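Short thread on labeling small-parts storage, after moving the Pallow workshop inventory over to a new numbering scheme.

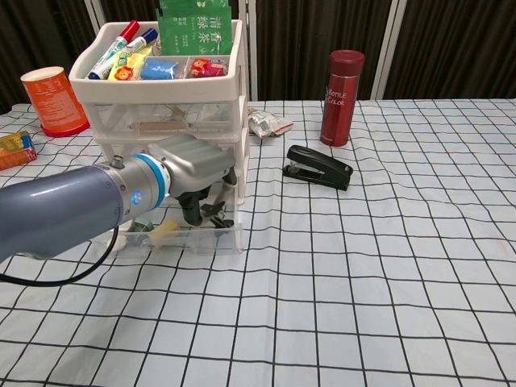 White drawer unit, lower drawer partly open.

1/ The old scheme named drawers by contents. It worked until the contents changed. We had 121 drawers, and 14 of them carried a label for something we stopped buying in October.

2/ New scheme: every drawer gets a location code, and the code never changes. Contents live in a spreadsheet. Unit, level, position. B-03-2 is a place. What sits in it is a row you can edit.

3/ Levels are numbered from the bottom up. If you number from the top and then stack another unit, every code below it is wrong. Mandau numbered from the top and had to reprint 864 labels.

4/ Skip the letters I, O and Q. Skip S too if people write codes by hand.

5/ Print the code on the drawer and again on the shell behind it. A drawer that goes back in the wrong slot then shows a mismatch.

6/ Label stock: we tried Lirken matte and Menzies gloss. Gloss wipes clean but is hard to read under strip lights. Matte picks up grease at the corners. We went with matte, 9 mm tape, corners rounded with a punch.

7/ Split quantities are the weak point. If one part is in two drawers, give it two rows — do not put two codes in one cell, or sorting breaks.

8/ The sheet is now at 2288 rows, including retired parts. Retired rows keep their last code and get a date in column F. Filter them out, don't delete them.

9/ Still open: open trays on top of a unit. For now they are level T, with compartments counted left to right, front row first.

Feb 13, 2022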